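Minside > Cloth and Clothing > Sewing Techniques > Shirring

We use cookies to remember your settings. Accept or manage your choices.

Shirring

Shirring is a way of drawing a wide piece of cloth into a narrower one by running rows of gathers across it. You'll find it on the tops of sundresses, at cuffs, on children's smocks, along the edges of fitted sheets and on those swimming costumes our grandmothers wore, the ones that dried in the shape of a pineapple. I've been sewing it for 25 years and still get it wrong on slippery cloth, so take this entry as coming from a keen amateur!

People mix it up with gathering, ruching and smocking all the time. My own way of keeping them apart goes like this. Gathering is one line of bunched cloth that gets sewn into something flat, such as a skirt into a waistband. Shirring is several lines, one under another, usually with elastic thread. Ruching is mostly for looks and tends to run down a seam. Smocking is done over pleats by hand, with fancy stitches on the front, and takes weeks (mine took from March until the child had outgrown the dress). Shops ignore all of this and call everything ruched.

How it's done

The old method used plain thread. You sewed long loose stitches in rows, pulled them all up together and tied off the ends, then put a strip of tape behind to hold it. It looks lovely but it doesn't stretch, so you needed buttons or a placket to get into the thing.

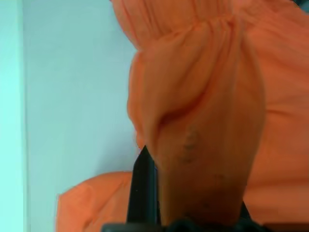
Elastic thread changed all that. You wind it on the bobbin by hand, not too tight, keep ordinary thread on top, and sew straight rows with a long stitch. The cloth starts to draw in after the second or third row, and then a puff of steam from the iron pulls it up a good deal more. A single band is often plenty: on the orange fabric the little up-and-down puckers keep to one strip, and the cloth goes back to big loose folds on either side of it. I love that contrast, and it's why I'd tell a beginner to try one narrow band before a whole bodice.

How much cloth you need depends on how thick it is. I cut mine at twice the finished width for cotton lawn and a bit less for anything heavier. For a band 300 mm wide when relaxed, that means a piece of lawn 600 mm across, plus seams. My last one came out at 639 with the seams and a bit of dithering.

Which cloth to use

Thin, soft stuff is best. Lawn, voile, light viscose and fine jersey all pucker nicely. Denim just sulks. Checks are handy for learning as you can follow the lines instead of marking your own, though the pattern does go wobbly once it's drawn up.

Looking after it

Elastic thread hates heat. Wash it cool, dry it flat and keep the iron off the rows once they're finished, steam aside. It'll slacken in the end whatever you do, and then you can unpick it and sew fresh rows in the same holes, which I've done on one old Dolitz sundress 3 times now.

Last edited October 14, 2024

18 comments | 42 shares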